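Prerkcombe Guest House - front room and keys, changeover check

Checked by: Pallavi Shukla
Passed to: Martim Pinheiro

1. Keys
Full set back on the split ring - OK.
Ring closes fully, no gap at the overlap - OK.
Key turns in the front door without lifting the handle - NO. Still needs a lift. Majdi put graphite in the lock in April and it helped for a while. Please don't use oil.
Spare set in the key safe - OK. Code changed after the last guests left.
No address or room name on any ring - OK.

2. Table
Cloth clean, hem not touching the floor - OK. Small iron crease at the window end, left as it is.
Table does not rock - OK after tightening one leg.
Nothing hot to be set straight on the cloth. Mats are in the drawer.

3. Walls
Damask paper, seams flat - mostly OK. One seam lifting behind the door, under the light switch. Paste it before it gets picked at.
No damp marks near the skirting - OK.
Only wipe the paper with a dry cloth. The brown in the pattern comes off if it is rubbed wet.

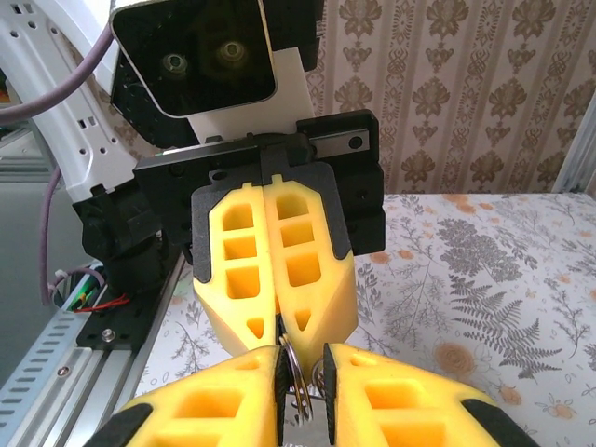 Page last changed: 2018-01-29 by Hae-won Ryu

Handing over a set: hold it by the ring and let the guest take it from you. Sets left on the table get covered by coats and maps, and we have paid for two new locks that way. The deposit is 50 per set and goes back when the full set does.

4. Exits and alarms
Smoke alarm tested with the button - OK.
Front door opens from inside without a key - OK.
Hall kept clear to a width of 100 cm - NO. Shoe rack moved back, but it creeps out again. Soon-im has asked for it to be screwed to the wall.
Emergency sheet by the door - OK, new copy printed.

5. Electrical
Sockets firm, no scorch marks - OK.
Fan heater rated at 3000 watts - wall socket only, never on the extension lead. Label on the plug is peeling, replace.
Lamp cord not under the rug - OK.

Still open: front door lock, wall seam, shoe rack, heater label. Martim to sign off on each one in the blue book before room 16 is let again.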